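Visita a la fábrica de mesas y tableros Resach

El grupo salió de la estación a las ocho y llegó a Resach con media hora de retraso por las obras de la carretera. Nos recibió Annunziata Fontana, jefa de producción, y nos repartió chalecos y tapones para los oídos. Los bolsos se quedaron en recepción.

La empresa fabrica mobiliario de trabajo: mesas para laboratorios, bancos de taller y mostradores. La nave principal se amplió en mayo del año pasado y ahora entran por un extremo los tubos de acero y salen por el otro las estructuras pintadas. En plantilla hay 40 personas, repartidas en dos turnos.

Empezamos por el corte. La sierra trabaja con barras de seis metros y los restos largos se guardan en un altillo para las riostras. Después viene la soldadura, en cuatro cabinas con cortina. Nazareno Bortolotti lleva allí desde que se abrió la nave y nos enseñó cómo comprueba la escuadra de cada bastidor antes de soltar las mordazas. Según él, casi todas las devoluciones de los primeros años venían de patas que no asentaban bien, y por eso ahora todas llevan pie regulable.

La pintura es en polvo, con horno. No pudimos entrar, pero se ve bien desde la pasarela. El gris es el color que más se pide y se pinta de lunes a miércoles; los demás se agrupan al final de la semana para no limpiar la cabina tantas veces. Jinfeng Jia preguntó por el consumo del horno y le dieron una hoja con los datos.

Los tableros no se hacen en la casa. Llegan de Vurnwood ya cortados y aquí se les da el canto y se taladran. El año pasado se montaron 1.619 mesas. La carga de ensayo es de 400 kilos repartidos, durante un día entero, y se mide la flecha con un reloj comparador en el centro del vano. La altura más vendida es la de 900 milímetros, para trabajar de pie.

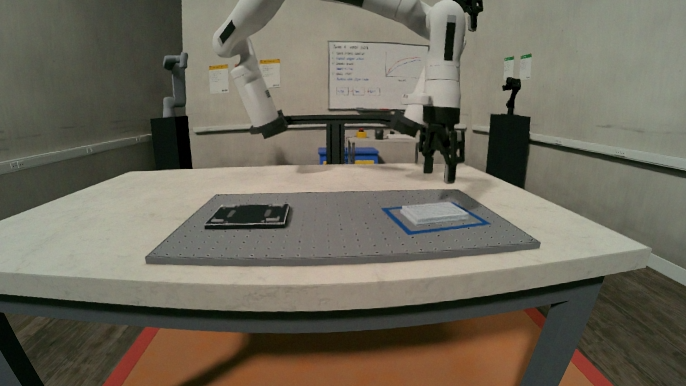
El precio fue lo que más se discutió. Una mesa con travesaños soldados sale más cara que una atornillada, y el transporte también sube porque no se puede desmontar. Ilaria Morelli, del departamento comercial, explicó que los centros de enseñanza suelen elegir la atornillada y los talleres la soldada. El plazo de entrega es de cinco semanas en los dos casos.

Comimos en el comedor de la fábrica, menú único, correcto. A las tres y media estábamos otra vez en el autobús. Quien quiera el catálogo puede pedírselo a Vittoria Testa, que trajo varios ejemplares. La próxima visita será a Gudton y la inscripción se abre en mayo.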